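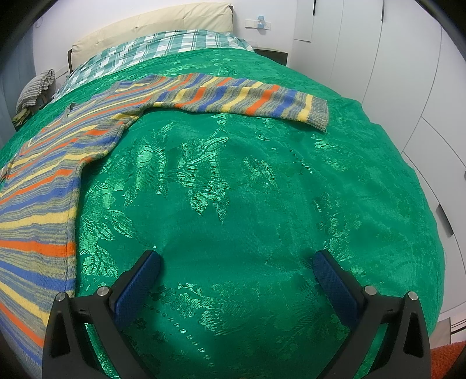

Sarita Pathak wrote in to ask me why wool keeps you warm when it isn't warm itself. Great question, Sarita - I used to wonder about that too!

Your body makes its own heat, all day and all night. Wool is curly, and between the curls there are lots of tiny pockets of air. Heat has a hard time getting through air that stays still, so it hangs around near your skin.

Want to test it? Fill two jars with warm tap water, wrap one in a wool sock and wait 20 minutes. Then feel the water in each jar - which one is warmer?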